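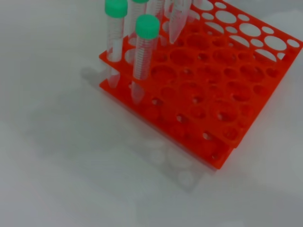 # Tube storage on the shared bench

Urs Mayrhofer and Zohreh Safavi
August 22, 2026

## Aim

We wanted to find out if sorting tubes by size in one rack would cut down on misplaced samples. In July our group lost 3 samples on the bench and had to repeat the extraction.

## Method

We used an orange plastic rack with two tiers and two sizes of hole. Wide tubes went in the large holes and narrow ones in the small holes. Tubes with green screw caps were kept for samples, and labels were written on the frosted area in pencil. Each tube was logged by row and colour of label.

## Results

No samples were misplaced over the 2 weeks of the trial. Narrow tubes leaned when they were put in a large hole, so we moved them. Reading a label meant lifting the tube out, and that slowed down the log.

## Changes for next time

Zohreh will letter the rows with marker. Urs will move the log sheet from the drawer to the wall beside the bench.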